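3.2 Household items and bin layout

The item pool was drawn up by Soylu and Oral from things commonly kept in bathroom drawers and on kitchen shelves. It contains 23 items, none heavier than 370 g. We favored shapes that people describe as awkward to store: handles that taper, heads wider than the handle, and open vessels that take up more room than their walls would suggest. Brushes make up the largest group. Their bristles compress under load, so the height of a brush at rest depends on which face is down, and each was measured in both poses.

Items were placed in a gray metal bin with slanted side walls, set on a wooden tabletop. The slanted walls matter for long items – a handle that meets the wall tends to settle at an angle to it. Figure 4 shows a sparse layout with a dark blue-handled hairbrush lying diagonally, a black bristled brush behind it at the base of the rear wall, and an orange plastic cup standing with its mouth up.

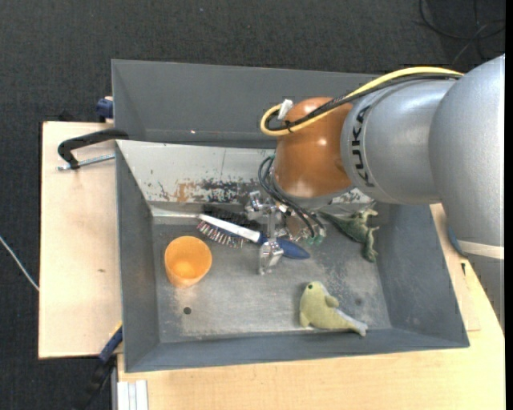
3.3 Layout categories

Each of the 100 layouts was assigned to one of three categories. In an open layout, no item touches another. In a contact layout, at least two items touch but neither rests on the other. In a stacked layout, at least one item is supported by another. Cups were recorded separately as upright, inverted or on their side, following the scheme used in the Bratton inventory. Where the two raters disagreed, the layout was reviewed jointly and the stricter category – stacked over contact, contact over open – was kept.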